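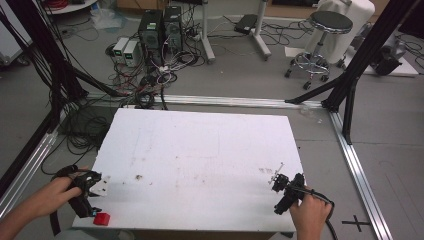 An afternoon at the Kislow open day

I went to the Kislow robotics open day in December. I had seen the notice on the board at the library and put it on the calendar, then nearly forgot about it. Doors opened at 1 p.m. and I got there a little after 2.

Kislow has the back half of the old Clutalwood building. If you have lived here a while you will remember Clutalwood as the place that made kitchen doors. The loading dock is still there and you go in next to it. Parking is on the street. I had to walk three blocks, and it was cold.

At the entrance they gave us name stickers and split us into groups. There were about 30 people in mine, mostly parents with kids in middle school, plus a few retired people like me. I worked for a label printer for most of my life and spent a lot of that time near machines, so I like to see how other people set theirs up.

Our guide was Solange McIntyre. She runs the part of the lab that collects the training examples. She talked in a normal voice and did not have slides, which I appreciated. She said the tour would have two stops, and that we could ask questions at any point as long as we stayed behind the tape.

First stop: the arm

The first stop was a robot arm on a bench, picking up plastic cups and putting them on a tray. It was slower than I expected. It missed one cup and went back for it. A boy near the front asked if it was broken and Solange said no, that was its regular speed, and they could run it faster but then it would miss more.

She explained that no one had written out the motions for the cups. The arm had been trained on recordings of people doing the same job. For the cups they used 200 recordings, and she said that was a small set. I asked how long it took to make them. She said a couple of days with people trading off, and that the sorting afterward took longer than the recording. Bad takes have to be thrown out by hand.

Somebody asked if it could pick up a glass. She said it might, but they had not tried, and she wasn't going to try it in front of us.

Second stop: the hand-held grippers

This was the part I came home talking about. Past the bench there was a work area on the floor, built from aluminum rails with a flat white board inside them. It had black uprights on both sides, and wires just about everywhere behind it. Two computer towers stood right on the gray floor with the cables plugged into the fronts. I took some comfort in that, because my own desk looks no better underneath.

The person doing the work held a black gripper in each hand. They have a handle with a trigger, something like a caulking gun, and each has a thick cable coming off it. The job was a small red cube on the corner of the board. The left gripper went in toward the cube from the side. The right one waited over by the other edge.

The idea is that you do the job yourself, but through the same kind of jaws the robot would have. Solange said if you record a bare hand, you get a lot of things a robot can't copy. People roll a thing between their fingers or steady it with a pinky without thinking. With the gripper you have two jaws and that's it, so whatever you manage to do, the machine has a fair chance of doing too.

She went through one full take for us out loud. Start with the hands apart. Go to the cube with the left. Close. Lift. Pass to the right. Set it down. Hands apart again. Then somebody puts the cube in a new place and you do it over. She said the starting spot has to change from take to take, or the robot only learns the one spot.

I asked about the board, because it was pretty marked up. It had brownish smudges and dark specks on it and some reddish stains along the right side. I wondered if marks like that would confuse a computer. Solange said they argue about it. One view is that you want everything clean so the recordings match. The other is that no real table is clean, and a robot that only knows a clean one will be no use in a kitchen. She is in the second group. She did say they wipe it down when something spills.

Trying it

They let visitors have a turn if they wanted. Most of the kids did. I waited until the line got short.

The grippers are heavier than I thought they would be. The weight is all in front of your hand, so your wrist gets tired. Closing on the cube was easy enough. I had more trouble handing it from one side to the other, because you can't feel when the second gripper has a hold of it. I let go too soon and dropped it. The next try I held on too long and pulled it back out of the other one. On the third try I got it across.

A girl who looked to be ten or so did it on her first try and then did it again faster. Solange told her she could come back when she was older.

I asked if the people who do this all day get sore. She said yes, and they swap out every half hour for that reason. They had a sling made up by Hesell, the machine shop across the river, to take some of the weight, but people found it got in the way and it hangs on a hook now. A different handle is on order from Kelmendi. I have bought from Kelmendi myself, years back, for cutter parts, and I told her to allow extra time on the delivery.

Other notes

There was coffee and a box of cookies by the exit. The coffee was fine.

The restroom is down a flight of stairs and there is no elevator that I could find, so keep that in mind if you have bad knees. The tour itself is all on one level. You stand for most of it.

They ran over by twenty minutes and did not seem bothered. On the way out I asked what the cup robot was going to be used for. Solange said for now it is only used to find out whether the training worked. They have talked with a company that packs gift boxes, but nothing is signed.

The next open day is supposed to be in spring. They had a sign-up sheet by the door and I put my name on it, and my brother-in-law's too. I still have to tell him.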